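Guides > Hallway and Entry > Flallow Shoe Rack > Section 4
Overview | Parts | Assembly | Daily Use | Care | Contact

4. Sorting and placing your shoes

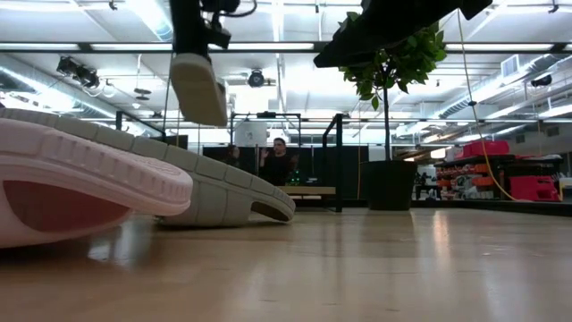

Fig. 4-1. Shoes before sorting. The pink and the gray-white shoe lie on their sides, with soles easy to inspect.

This section explains how to put shoes on the Flallow rack after the assembly in Section 3 is finished. Please read it one time completely before you begin. The work is not difficult, but the order of the steps is important, especially if you have many shoes of different sizes.

4.1 Before you begin

You will need:
- the assembled rack, standing against the wall
- the soft brush from the Hendriks care set, or any brush with soft hair
- one dry cloth and one damp cloth
- the gray floor mat (supplied)

Check that the rack does not move when you push it lightly with one hand. If it moves, go back to step 3.6 and adjust the feet.

CAUTION: Do not place shoes on the rack before both wall screws are tight. A rack with load only on the upper shelf can fall forward.

4.2 Inspecting the soles

1. Put all shoes on the floor, in an area where you can walk around them.

2. Lay every shoe on its side, so that the sole looks toward you. Light soles, for example pink or beige, show dirt very clearly. On dark soles you must look more carefully.

3. Look into the recessed parts of the sole and between the segments at the edge. Small stones like to stay in these places. Take them out with your fingers or with a wooden stick. Do not use a knife.

4. Brush the sole from the heel to the toe. For thick soles with ribs, brush also across.

5. Wipe the sole with the damp cloth and after this with the dry cloth. Let the shoe dry on its side until no moisture remains.

NOTE: A glossy wood floor gets scratches easily. Lift the shoes - do not push them with the foot. If your floor is new, spread the mat first and inspect the shoes on it.

4.3 Making pairs

6. Find the second shoe of each pair and put the two together, left shoe on the left. Shoes of a similar shape but different color are often mixed up when the hallway is dark, so do this step in good light.

7. Put any shoe without a partner to one side. Do not place it on the rack yet. It will take the space of a full pair and you will need to move everything later.

8. If the laces are long, push them inside the shoe. Laces which hang down can catch on the shelf below.

4.4 Placing the pairs

9. Begin with the bottom shelf. It is for boots and for heavy shoes with chunky soles. The free height is 245 mm.

10. Continue with the middle shelf. Place the pairs with the heels to the wall and the toes to the room. Shoes with a very wide sole can be placed one forward and one backward, this saves some space.

11. Use the upper shelf for light shoes only. The free height here is 110 mm, and a high heel will not fit.

12. The inner width of every shelf is 700 mm. Do not press the shoes together to add one more pair. The side panels can bend outward.

CAUTION: Do not hang bags on the front edge of the upper shelf. For bags use the Ulier hook, sold separately.

4.5 Plants and other things near the rack

Many customers keep a potted plant in the same room. Leave enough space between the pot and the rack so that water does not reach the side panel when you water the plant. Tall pots should stand on the floor and never on the rack, also if the rack is empty.

Keep cables away from the rack feet. When you move the rack for cleaning, first take out all shoes.

4.6 If something does not fit

Shoe touches the shelf above: move the pair one shelf lower, or change the shelf height as described in 3.8.

Shoe rolls on its side: the sole is very rounded. Turn the pair so that both soles lean to each other.

Shelf makes a noise: check the 2 screws under the shelf. Tighten them by hand only.

Shoes smell after some days: they were not fully dry. Take them out, open the laces, and leave them in fresh air until the next day.

Text: Yaroslav Pavliuk. Checked by: Babar Tanoli, Skollix product support. Revision 9/22/25, replaces the April edition.

Continue to Section 5, Care of the shelves.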